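# The Tray Will Not Save You

The first thing Octavio Flores tells his customers in Adcombe is that they need fewer containers. The second thing he does is sell them one. I asked him about this in September and he shrugged. "They come in for a tray," he said. "If I don't have a tray, they go somewhere that does."

Trays are having a moment. You will have noticed this if you've been near a home goods store or a magazine like this one. There are trays for keys, trays for mail, trays that go inside drawers to hold smaller trays. The claim behind all of them is the same, and it goes back a long way before anyone put it on a price tag: an object with a rim around it is tidy, and an object without one is mess. Four pens lying on a desk are clutter. Put a lip around them and they become a collection.

I don't believe it. Or I believe it for a week at most, which is how long it took the tray by my own front door to fill with receipts, a dead battery and a hinge from a cabinet I no longer own.

Young-sook Hwang has spent more time on this than I have. She runs a small repair workshop in Semport, mostly lamps and kitchen scales, and she went through a serious tray phase. At the height of it she had one for every job on the bench. "I spent the day looking in trays," she said. Screws would migrate. A gasket would turn up under a spring from a different machine. She got rid of most of them and now works with one at a time, which goes back to empty before the next job starts. She is strict about that and a little boring on the subject, by her own account.

Her apprentice, Afshin Taheri, disagrees with her. He keeps 7 on his side of the room, labeled, and says he has never lost a part. Hwang says he has never looked for one. They've been having this argument for as long as he has worked there, and I wasn't able to settle it in an afternoon.

What the two of them do agree on is shape. Low walls, so a hand can get in from the side. Rounded corners, so a washer doesn't wedge itself where two edges meet. White or near it, so you can see a dark screw. Neither cares for compartments. Taheri once bought a Skuddale organizer with adjustable dividers and spent a morning adjusting the dividers. It's now under a plant.

The table matters too, maybe more, and gets none of the attention. A plain wooden top with nothing else on it will make almost any tray look like good sense. That's how they're photographed for the catalogs, and it's why the one you carry home looks worse by Thursday. You bought the tray. You were admiring the bare table.

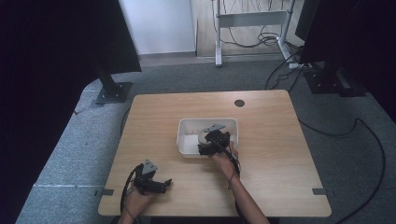
Which brings me to price. The Mazandarani serving tray that turns up in so many hallways is handsome, and I wouldn't say a word against it for serving tea. As a place to drop a phone charger it does what a shoebox lid does. Hwang's is plastic and came from a restaurant supplier. She couldn't remember what she paid and didn't seem to think it was an interesting question.

Shahram Fallahi, who clears houses for a living, had the bleakest view of anyone I spoke to. He told me he can guess the age of a household's good intentions from its containers: baskets at the bottom, then boxes, then trays on top, all of them full. In one apartment he found six nested trays still in their wrapping, on a shelf above a kitchen counter nobody had seen in years.

I went home after that and emptied mine. The battery went to recycling and most of the receipts went in the trash. I kept the hinge, and I put it back in the tray.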